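Bravham Residents' Forum > Parcels and Deliveries
Thread: Return window for opened cartons

ryap_moderator
Residents are reminded that returns to Skimau must be lodged at the front desk before 4 p.m. Cartons may be left open until the desk has checked the contents against the packing slip.
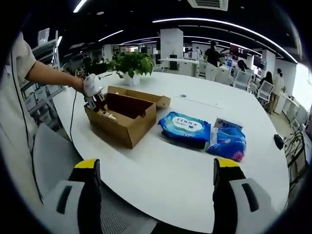 The slip must carry the unit number. Parcels without one will be held for 72 hours and then sent back to the carrier.
Renato Yap, Building Office

solberg_unit
I must respectfully object. The Skimau terms permit the sender to seal the carton at home. The office has no standing to require otherwise.

N.Ochoa
The previous poster is mistaken. The building agreement was amended in July, and the desk now signs for contents. Over 3,000 parcels passed through last year, and disputes over missing items were frequent.

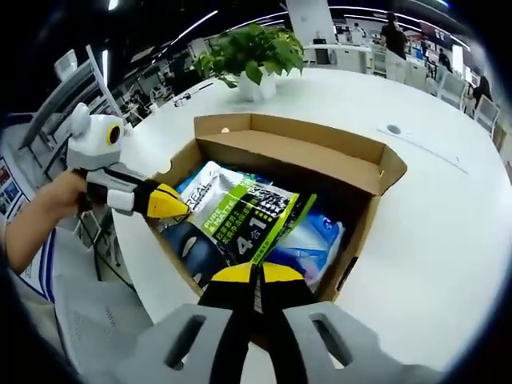

Green and white package in an open carton.

solberg_unit
An amendment requires notice to all units. I received none.

ryap_moderator
Notice was posted in both elevators. Mr. Ochoa's summary is correct, except that items valued under $1,000 may be sealed in advance if form 2 is attached.

N.Ochoa
Noted. Does the same apply to Onus shipments?

ryap_moderator
It does not. Onus collects at the loading dock only.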